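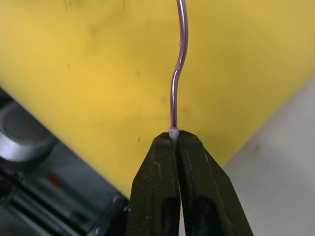

The **Plellham gripper trials** were a series of bench comparisons of parallel-jaw robot grippers carried out at the Plellham workshop, a small automation laboratory specializing in the handling of light and awkwardly shaped parts. The trials compared two finger designs, the Findis and the Kinska, on the same arm and under the same controller. They were planned by Milan Verbeke and run for the most part by Cherry Mae Lacson, who also wrote the scoring sheets.

## Background

Before the trials the workshop used a single set of flat rubber-faced fingers for all its work. These were adequate for boxes and blocks but performed poorly on thin stock, which tended to roll between the pads as the jaws closed. Verbeke proposed replacing them with a narrower finger that could hold a part at the tip and leave the rest of it clear for a second operation, such as threading or insertion.

Two candidates were chosen. The Findis finger is a thick, angular black plastic block that tapers to a narrow tip, with an elongated recess in its lower portion. The Kinska finger is longer and more flexible, and is built around a sprung inner rib that allows it to bend around a part. Both fit the same mounting plate.

## Equipment

The fingers were driven by a Verbruggen controller, which reports jaw position and motor current but has no direct force sensing. A small camera at the wrist looked along the fingers toward the tip. Its view took in the gripped part and whatever lay behind it, and the colour of the background proved to matter in several of the tests. Panels of different colours were tried, including a mustard yellow one and a pale grey one. Polished metal parts were harder to segment against the grey, particularly under the overhead lights.

The lens was fixed for the whole series. A request for a second camera, mounted to one side of the bench, was turned down on cost.

## Test parts

The test set was made up of ordinary items sorted into three groups: rigid blocks, soft parts and thin stock. The thin stock group included bent metal rods with a glossy anodized finish, among them a purple one with an S-shaped bend. A rod of this kind could be fitted with a short white plastic collar, which gave the fingers a cylindrical surface to close on. Gripping at the collar left the rod free above the tips.

The bend was considered the useful feature of these parts. A straight rod that turns in the grip looks much the same to a wrist camera, while a bent one shows the rotation at once.

## Procedure

Each attempt followed the same order:

1. The arm moved to a fixed position over the part.
2. The jaws closed at low speed until motor current reached a set limit.
3. The part was lifted 200 mm and held for 6 seconds.
4. The arm turned the wrist through a quarter turn and back.
5. The part was set down and the jaws opened.

An attempt was scored as a hold, a slip or a drop. A slip was recorded when the part stayed in the fingers but shifted visibly between the start and end of the hold. Lacson scored slips from the wrist footage, and Verbeke checked a portion of them separately. Where the two disagreed, the attempt was repeated.

## Results

A total of 1,249 attempts were logged by the end of August. The Findis fingers did better on thin stock and on collared rods, where the stiff tip kept the part upright. The Kinska fingers were better on soft parts and dropped fewer of them. There was little to choose between the designs on rigid blocks.

Bare rods remained a problem for both. Most slips in this group were rotations about the rod's own axis, and raising the current limit helped only slightly – at the highest setting it also marked the anodizing.

## Later use

The workshop adopted the Findis finger as its standard fitting and kept the Kinska set for soft goods. A version of the Findis tip with a shallow vertical groove was drawn up by Verbeke to deal with uncollared rods. It was not included in the original comparison, and its results were recorded on a revised sheet with a separate column for rotation.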